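Funo teaches robots to clear the table, one household at a time

Media release
For immediate use

Funo has finished the first round of its home demonstration program, in which ordinary people in ordinary houses pick up ordinary crockery with a hand-held gripper so that a robot may, some day, do it for them. The round ran to 2,258 recorded demonstrations in 28 homes. Total breakages came to 13, mostly saucers.

The company is releasing the results today along with the task guide its demonstrators worked from, a short document that began life as a long one.

The program, which carries the working name Tridard, is Funo's attempt to get past a problem familiar to anybody who has watched a robot arm perform in a showroom. The arm in the showroom has a grey bench, a single mug and very good lighting. It does the mug beautifully. Put the same arm in front of a real table after lunch and it will consider the matter for some time and then pick up the tablecloth.

"We had an arm that was brilliant at our kitchen and hopeless at everybody else's," said Tirta Sembiring, who leads the demonstration program at Funo. "We'd trained it on the same six dishes for most of a year. It knew those dishes better than I know my cousins. Then we bought a new bowl, and it behaved as though we'd brought in a goat."

How the demonstrating is done

Funo tried two ways of showing a robot what to do, and the release of this round's figures is partly an admission about which one people would put up with.

The first was remote control. A demonstrator sat at a desk with a pair of handles and drove a full-sized arm across the room, watching through a screen. Remote control has a great deal going for it. The movements recorded are movements the arm can certainly make, given that the arm has just made them, and there is no question of how a human wrist translates into a mechanical one. It is also slow, it needs the arm to be present, and the arm weighs more than a washing machine. Getting one up a flight of stairs in a terrace house is the sort of thing that ends friendships. Funo recorded 1,026 demonstrations this way, all of them in its own workshop, and those are reported separately from the home figures.

The second was by hand. The demonstrator holds a gripper with two fingers, opens and closes it, and does the job directly: reach, close, lift, carry, put down, let go. A camera travels with the gripper and sees what a robot's own wrist camera would see. There's no arm, no desk and nothing to carry up the stairs that won't fit in a backpack.

By-hand demonstrations were quicker from the first morning. They also brought their own troubles. People are far more agile than robots and tend to show off. Early recordings included several wrist movements that no arm in the Funo workshop could copy without turning itself inside out, and one enthusiastic demonstrator who flipped a plate.

"The plate was caught," Sembiring said. "I want that on the record. It was a lovely catch and completely useless to us."

The task guide

The guide now handed to demonstrators covers table tasks only. Sorting, stacking, nesting and moving dishes make up the bulk of it, with a section on cloths and another on packets. Its main instructions are reproduced here for other groups who may want to borrow them.

Before starting, leave the table much as you'd usually have it. Don't tidy up for the robot. The robot has no standing in your house and its opinion of you is not being recorded.

Hold the gripper as though your arm were a bit stiff. Move at the pace you'd use carrying a full cup of tea past somebody you wish to impress.

Approach the rim of a bowl from above where you can. For a plate lying flat, slide to the edge, take the edge, and lift from there. If a plate is leaning on another plate, take the top one first. It sounds obvious and it accounted for a fair share of the saucers.

Keep your free hand out of it. If you need two hands, stop and start the task again. The temptation to help is very strong, and a robot taught with a helping hand will wait politely for one.

When a grasp slips, carry on and recover. Don't delete it. The recoveries have been some of the most useful material in the set, and the early habit of throwing them out left us with an arm that had never seen anything go wrong and took it badly when something did.

Finish with the gripper clear of the dishes and hold still for a moment. Then you may scratch your nose.
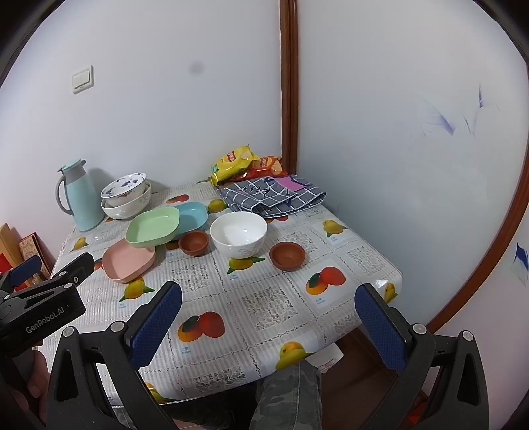

Page last changed: September, 4:40 pm

The matter of tablecloths

Readers of earlier Funo releases will recall that tablecloths have been a sore point. The first version of the learned controller had been trained above a plain surface and treated anything with a pattern as a personal challenge. Printed fruit proved especially trying. A glossy white cloth with oranges and lemons on it is a cheerful thing to eat breakfast off, and to a machine hunting for objects to pick up it is a table already covered in objects to pick up.

Funo's answer was to collect more of them. Demonstrators were asked to leave their cloths on, the louder the better, with real bowls sitting on top of pictures of lemons. A person reaches past a printed lemon to get at a bowl without giving it any thought, and that lack of thought is what the recordings are after. In workshop trials following the home round, the arm attempted to pick up the pattern on a cloth far less often than it had before. It hasn't given up entirely. Sembiring describes its present attitude to oranges as "wistful."

Colour has been a help. Plastic plates in mint green, pink and sky blue stand out well, and small brown bowls that match each other make a fair test of whether the arm can be told to fetch one and leave its twin where it is. White bowls on white cloths are harder, and Funo expects to be working on white bowls on white cloths for the foreseeable future.

Partners

Fitting and calibration for the hand-held work was handled by Mittal, whose technicians visited the homes and explained, many times and with patience, that the gripper wasn't listening to anyone's conversation. Wavis looked after storage and review of the recordings, including the job of watching them. Wavis reviewers have asked Funo to pass on that they've now seen enough soup bowls.

Each household was shown its own recordings before they were added to the set, and could have any of them removed. Most requests for removal concerned the state of the kitchen bench.

What comes next

The second round will return to tables and add sinks, which everyone involved is dreading. Wet dishes are slippery, foam hides edges, and the hand-held grippers will need covers that don't yet exist in a form anybody likes. Remote control will be kept on for the heavier jobs, such as drawers and oven doors, where it helps to feel what the arm itself can manage. The two kinds of demonstration will also be mixed in training for the first time. Early signs are decent. The arm has picked up some of the hand-held fluency and kept most of the caution it learned at the desk, although it still pauses over teapots.

Funo is not announcing a product. It has no launch date, no price and no name for the robot that isn't rude. What it has is an arm that can clear a moderately crowded table in the workshop, slowly, with supervision, provided no one is in a hurry for pudding.

"People ask when they'll be able to buy one," Sembiring said. "I tell them to keep doing the dishes for now. If they'd like to do them holding a gripper, I've got a form."

Households wishing to take part in the second round can leave their details with the Funo front desk, which is attended until 4 pm. Applicants should have a table, a few dishes they aren't sentimental about and a fairly relaxed attitude to saucers. Cats are welcome but will be in the recordings whether they're invited or not.

Media enquiries: Funo demonstration program, attention Tirta Sembiring. Interviews can be arranged in the mornings. Visitors to the workshop are asked not to hand things directly to the arm.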